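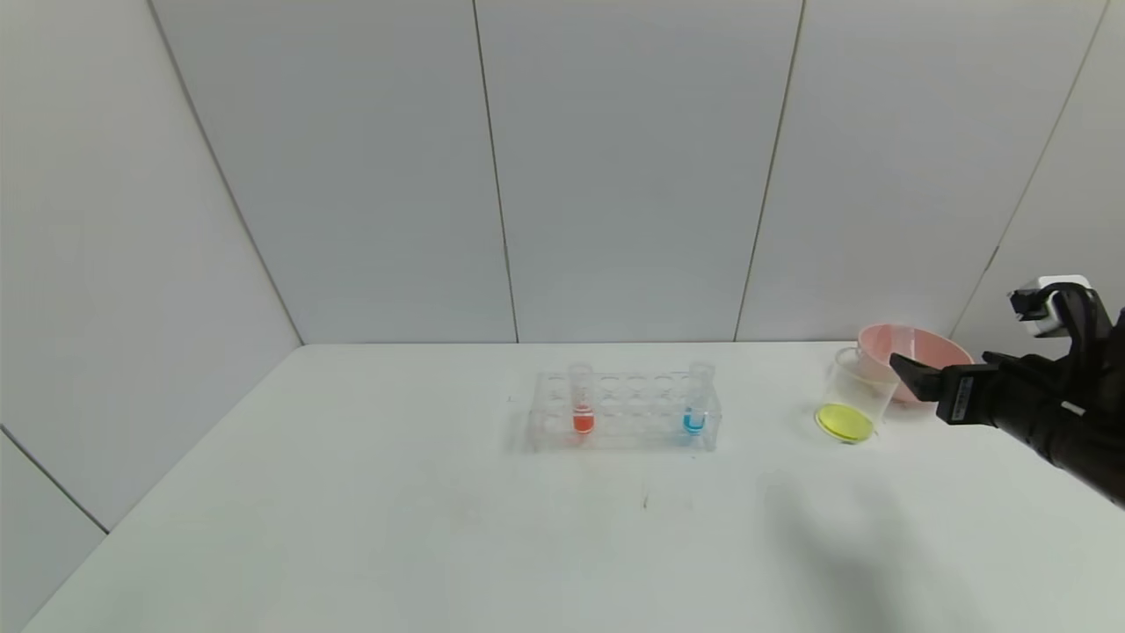 Perception et planification pour la manipulation
Notes de la séance 2 : objets transparents, repères et boucle d'exécution
Geetha Poduval
Version du 4 mai 2020

Avant de commencer

Bonjour à toutes et à tous. Plusieurs d'entre vous m'ont écrit après la première séance pour me dire que les changements de repère étaient passés un peu vite, et vous aviez raison, je me suis laissé emporter par mon enthousiasme pour les caméras de profondeur (ça m'arrive chaque année). J'ai donc repris ce passage au début de ces notes, avec davantage de détails et un exemple que vous pourrez refaire chez vous, papier et crayon en main. Lisez tranquillement, sautez ce que vous connaissez déjà, et revenez-y avant les travaux pratiques.

Nous gardons pour toute la séance la même paillasse : un portoir transparent avec un tube à chaque bout, l'un au liquide rouge orangé, l'autre bleu clair, puis à droite un bécher en verre avec un fond de liquide jaune, et un bol rose derrière. Le bras entre par la droite. Prenez le temps de vous familiariser avec cette disposition, tous les exemples y renvoient.

Le module de perception s'appelle Ploda et le planificateur s'appelle Lasitz. Les deux communiquent par Zukham, notre bus de messages. Vous n'aurez pas à modifier Zukham, mais il faudra savoir lire ce qui y circule.

1. Les repères, encore une fois

Quatre repères nous intéressent : celui de la base du bras (B), celui de la caméra (C), celui de l'objet (O) et celui de la pince (P). Ploda publie la pose de l'objet vue de la caméra, que nous notons T_CO. Lasitz, lui, raisonne dans le repère de la base. Il lui faut donc T_BO, et on l'obtient par composition :

T_BO = T_BC · T_CO

La notation se lit comme des dominos : les deux C se touchent, ils disparaissent, il reste B et O. Si vos indices voisins ne sont pas les mêmes, arrêtez-vous tout de suite et cherchez l'inversion manquante. J'insiste là-dessus parce que la moitié des courriels que je reçois pendant les TP se règlent avec cette seule vérification, et que je préférerais vous lire sur des sujets plus amusants !

T_BC vient de l'étalonnage. Si la caméra est fixe par rapport à la base, c'est une constante. Si elle bouge, il faut la recalculer à chaque image, avec l'horodatage de l'image et surtout pas avec l'heure à laquelle le message a été reçu. Dans Zukham, le champ s'appelle stamp_capture. L'autre champ, stamp_recu, ne sert qu'au diagnostic. Leurs noms se ressemblent et j'en suis désolée.

Petit calcul à faire maintenant. La caméra se trompe d'un degré en rotation, l'objet est à 1000 mm devant elle. Quelle est l'erreur de position latérale ? On prend 1000 fois la tangente d'un degré, soit un peu plus de 17 mm. Pour poser un tube dans un trou de portoir, c'est énorme. Refaites le calcul à 300 mm : un peu plus de 5 mm. Vous voyez tout de suite pourquoi on aime bien rapprocher la caméra avant un geste délicat, quand le montage le permet.

2. Voir ce qui est transparent

Une caméra de profondeur classique suppose que la surface renvoie la lumière vers le capteur de façon raisonnable. Le verre et l'acrylique n'ont aucune envie de s'y plier. Une partie de la lumière traverse, une partie se réfracte, une autre part en reflet spéculaire, et le capteur vous rend selon les cas un trou, la profondeur du mur du fond, ou une valeur qui ne correspond à rien du tout. Les trous sont les plus honnêtes des trois, puisqu'on sait au moins qu'on ne sait pas.

Que nous reste-t-il sur notre paillasse ? Pas mal de choses, quand on y regarde de près. Les bords des trous du portoir accrochent la lumière et dessinent des contours gris, pâles mais réguliers. Les liquides sont colorés, sur un fond presque entièrement blanc, et se segmentent très bien par la teinte. Enfin, nous connaissons la géométrie du portoir, et un modèle connu vaut souvent mieux qu'un nuage de points dense et faux.

Ploda procède donc ainsi :

Étape a. Segmentation par teinte dans l'espace TSV. On cherche des régions saturées, on ignore le reste.
Étape b. Détection d'ellipses sur l'image en niveaux de gris, limitée à la zone probable du portoir.
Étape c. Ajustement du modèle du portoir sur les ellipses trouvées, par moindres carrés robustes (fonction de Huber).
Étape d. Estimation du plan de la table à partir des points de profondeur fiables, puis projection du modèle sur ce plan.
Étape e. Calcul d'un score de confiance, publié avec la pose.

Trois pièges, que je détaille parce que tout le monde tombe dedans, moi comprise.

Le premier concerne la réfraction. À travers l'acrylique, le bas des tubes renvoie de faibles reflets colorés. Si votre seuil de saturation est trop bas, ces reflets s'ajoutent à la région du liquide et le centre de gravité se décale vers le bas ou sur le côté. Avec un seuil trop haut, c'est le bleu clair qui disparaît le premier. Commencez par régler sur le bleu, vous aurez moins de peine avec l'orangé ensuite.

Le deuxième concerne le bol. Sa couleur est peu saturée, mais c'est de loin la plus grande surface colorée de la table. Un algorithme qui garde « la plus grande région » choisira le bol à tous les coups. Filtrez par teinte, puis par taille plausible, dans cet ordre.

Le troisième est l'occultation. Le bécher est devant une partie du bol, la pince aussi. Le contour visible du bol est donc incomplet, et un cercle ajusté naïvement sur les pixels visibles sera trop petit et mal placé. Il faut ajuster une ellipse sur l'arc du bord, en retirant les pixels qui appartiennent au masque du bras. Ce masque, on le calcule à partir des angles articulaires et du modèle géométrique du bras ; Ploda vous le donne dans le champ masque_robot.

Et l'ombre du bras, me direz-vous ? Elle est douce, aux bords flous, et ne pose pas de difficulté pour la teinte. Elle peut en revanche perturber un seuillage en luminosité. Raison de plus pour travailler en TSV et laisser le canal V à peu près tranquille.

3. Le cas du bécher

Le bécher mérite un paragraphe à lui seul. Si l'on suppose un cylindre bien vertical, l'ajustement donne parfois un résidu qui refuse de descendre. Regardez notre exemple : le bécher semble un peu penché, avec le bord supérieur contre le bol ou juste devant. Depuis une seule vue, je me garderais bien de trancher, et votre programme devrait avoir la même prudence.

La bonne façon de faire consiste à libérer deux paramètres d'inclinaison dans le modèle, avec un a priori gaussien centré sur la verticale. Si les données sont pauvres, l'a priori l'emporte et on retombe sur un bécher droit. Si elles sont bonnes, l'inclinaison ressort. Publiez toujours la covariance avec la pose. Lasitz s'en sert pour décider s'il peut approcher ou s'il doit demander une autre vue.

La surface jaune, elle, apparaît comme une ellipse. Tant que le liquide est au repos, son plan est horizontal, ce qui en fait un joli indice supplémentaire pour l'orientation de la caméra. Attention toutefois : le verre déforme le contour, et je vous conseille de lui donner un poids faible.

4. Planifier l'approche

Lasitz reçoit les poses, les covariances et une description de la tâche. Il construit une scène de collision où chaque objet est gonflé en fonction de son incertitude. Un objet bien localisé prend peu de place, un objet mal localisé en prend beaucoup. C'est une idée toute simple et je la trouve très belle.

Entre le bécher et le bol, l'espace est étroit. Si vous gonflez trop, le planificateur ne trouve aucun chemin et vous renvoie le code 322 (SCENE_FERMEE). Quand vous recevez ce code, votre premier réflexe sera de réduire la marge à la main. Je vous demande de résister ! Regardez d'abord la covariance : dans la plupart des cas, la perception a besoin d'une meilleure vue, et réduire la marge revient à fermer les yeux au moment de passer entre deux verres.

Pour la prise d'un tube, on découpe le mouvement en segments : transit, pré-saisie au-dessus du portoir, descente, fermeture, remontée verticale. Les segments de descente et de remontée sont cartésiens et contraints à l'axe du trou. Le transit peut être planifié dans l'espace articulaire, avec un planificateur par échantillonnage suivi d'un lissage. N'appliquez pas le lissage à l'ensemble de la trajectoire, il arrondirait le coin entre la remontée et le transit alors que le tube est encore engagé.

5. La boucle d'exécution

Voici le squelette, en pseudo-code. Vous le retrouverez dans le dépôt du TP.

tant que tache_non_terminee :
 obs = ploda.derniere_observation()
 si age(obs.stamp_capture) > 300 ms :
 arreter_doucement()
 continuer
 scene = lasitz.mettre_a_jour(obs)
 si scene.confiance < seuil :
 demander_nouvelle_vue()
 continuer
 plan = lasitz.planifier(scene, segment_courant)
 executer(plan, surveillance = effort)

Le test sur l'âge de l'observation passe avant tout le reste. Une belle pose périmée est plus dangereuse qu'une pose médiocre et récente. Quant à la surveillance de l'effort, elle compare l'effort mesuré à celui que prédit le modèle dynamique ; un écart durable pendant la descente signale le plus souvent un contact avec le bord du trou. On remonte, on réobserve, on recommence.

À préparer pour les travaux pratiques

Exercice 1. Écrivez T_PO en fonction de T_BP, T_BC et T_CO. Vérifiez vos dominos.

Exercice 2. Proposez des seuils de teinte et de saturation pour les liquides de la paillasse, et dites lequel vous paraît le plus fragile.

Exercice 3. Le modèle du portoir est presque symétrique par une demi-rotation autour de la verticale. Comment lever l'ambiguïté avec les tubes ? Que faire si l'un d'eux a été retiré ?

Exercice 4 (facultatif, pour celles et ceux qui y prennent goût). Calculez la marge de collision d'une sphère à partir d'une covariance de position non isotrope. Comparez avec la marge obtenue en prenant seulement la plus grande valeur propre.

Le chapitre de Hegde sur les estimateurs robustes, distribué en janvier, couvre tout ce qu'il faut pour l'étape c. Sa section sur le choix du paramètre de Huber est un peu aride, mais accrochez-vous, et apportez vos questions à la prochaine séance, même celles que vous croyez trop simples.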